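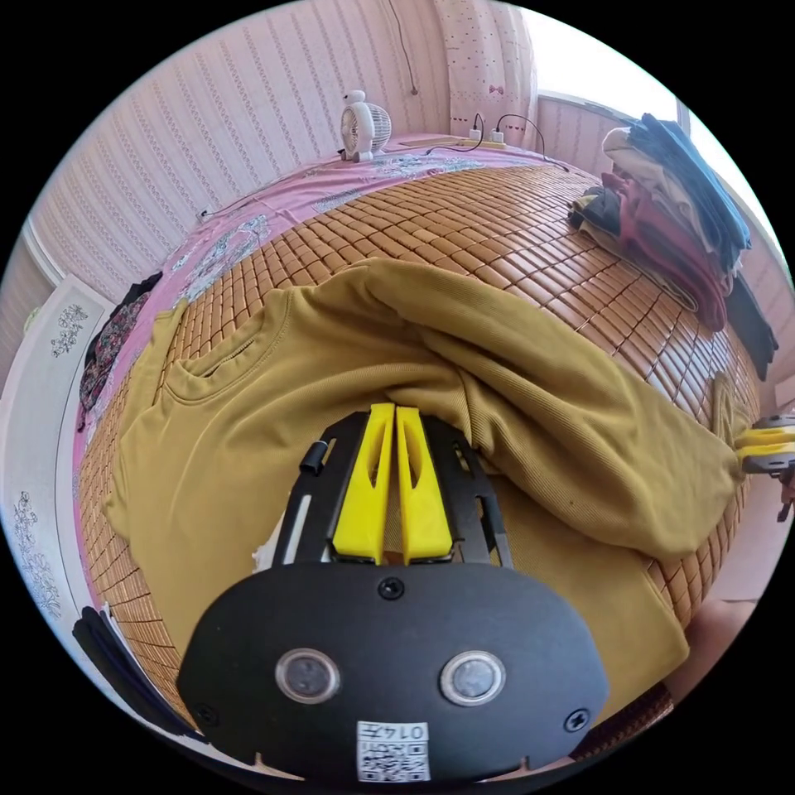
Folding long-sleeve tops on the bed, best way?

jadamczyk
Posted 27 January 2021
I do all my folding on the bed as there's no table in that room. T-shirts are fine. Long-sleeve tops in thin jersey are the problem. I lay one flat, get one sleeve across, and by the time I've done the second the first has slid off. Then the pile leans over in the drawer. The drawer is 81 cm wide and shallow, if that matters. What does everyone else do?

remi_tokarz
Sleeves first, always. Face down, pull each sleeve out straight, fold the side in to the middle and bring the sleeve back down along the fold. Then hem up to the collar in thirds. Do one side completely before you touch the other.

Pinto
Agree on face down, but I wouldn't do thirds in a shallow drawer. Fold in half, then roll from the hem. You can stand them up and see every colour.

remi_tokarz
Rolling creases the neckline. I did it for a year and had to iron every round-neck top I own.

Pinto
Mine don't crease. You may be rolling too tight.

lurnotar81
What's the bed made up with? I have a bamboo tile mat on mine in place of a top sheet and thin cotton slides about on it. I put a bath towel down first and the sleeves stay where I leave them.

jadamczyk
Bamboo mat as well, with a floral sheet under it. I hadn't thought of the mat being the trouble. Will try the towel.

Flullano
You could buy a folding board. Mine was 699 in the market here (not pounds) and there was a bigger one for 900. It does the lot the same size.

remi_tokarz
That's a lot to spend on a piece of plastic. A stiff magazine does the same job — lay it below the collar, fold round it, slide it out.

Flullano
A magazine is too narrow for my husband's shirts. I did try.

lurnotar81
Same here, although it worked on the children's things.

jadamczyk
Update. Towel down, face down, one side at a time. The sleeves stay put now. I tried rolling two of them and Remigiusz is right about the neckline, at least on the thin ones. The thicker sweatshirts rolled well and I've left them like that at the back of the drawer.

Pinto
I'll give you the thin ones. Do you button cardigans before folding or leave them open?

jadamczyk
Top and bottom button only.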